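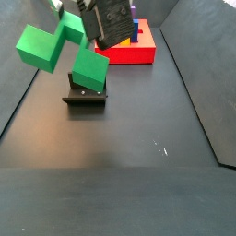

Re: [cell-practice] Draft 2, clause 9: release and regrasp

Genalyn Villanueva wrote:
> Clause 9 lets the operator choose the release height. Should
> we fix it? The Devisham cell works with stepped parts, and
> a single figure may not suit them.

I would not fix a single height. A stepped part has several lower faces, and which one comes down first depends on how it was gripped. I propose:

9.1 The release height is measured from the lowest point of the part to the surface under it.

9.2 The fingers open fully before the arm withdraws.
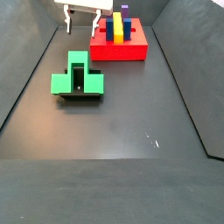
9.3 After withdrawal, the arm waits 30 seconds before any regrasp - the log must show the wait as a separate entry.

Clause 9.4 is harder. With the green piece held over the black bracket, a side view alone does not settle whether the two are touching. I would ask for a second view or a force reading before "clear" is entered.
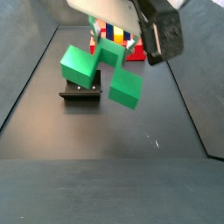
Photo: Wenche Lunde / Pludenix

Marks on the floor panel should be entered at the start of a run, so that they are not later put down to a drop. Hiu-tung has the old wording under ticket 1589.

Comments by the end of May, please.

Tonantzin Tovar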